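Bultari toy faucet, four months in
April 11, 2021

I bought this little faucet in December after going back and forth between it and the Trilteo one, and I'm so glad I stopped dithering! It's three red rounded blocks in a slanted row with a silvery tap on the end, and the tap is what sold me (the curved spout, the tiny lever handle on top — adorable). I paid 41 dollars, a lot for something this small, I know.

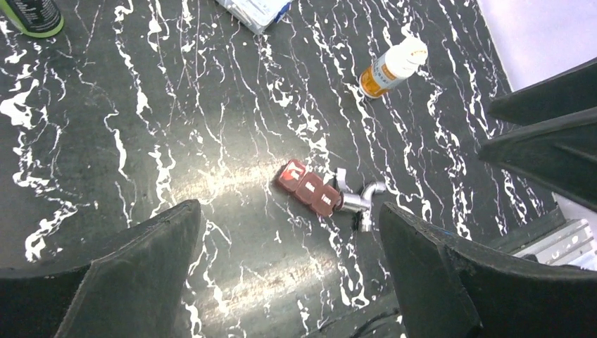
The red blocks and tap on my black marble-look top, pill bottle in the corner.

The shine has held up well and the red is a deeper, browner shade than I expected, which I like. My one gripe is the markings. The white symbol on the first block is easy to read, but the ones on the other two are so small that I have to squint.

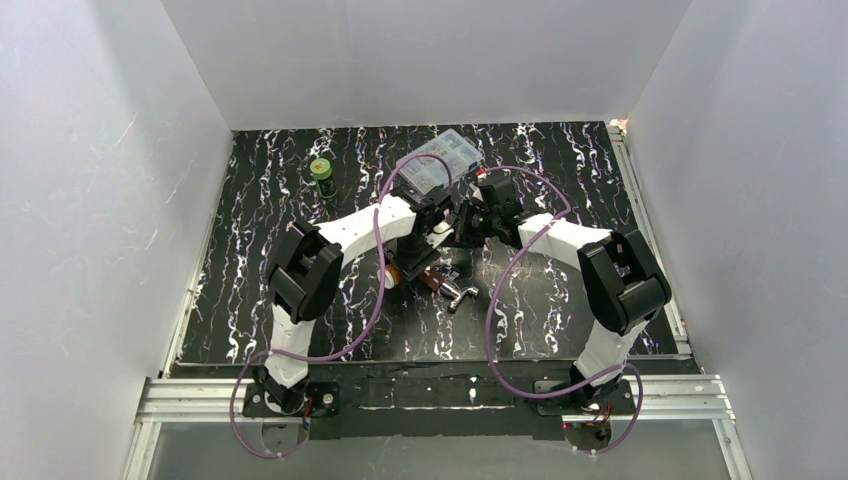 I also wish it came with a box of its own, because mine lives in a clear plastic organizer and always ends up under something bigger. Would I buy it again? Yes, but I'd wait for a sale. 4 out of 5 from me.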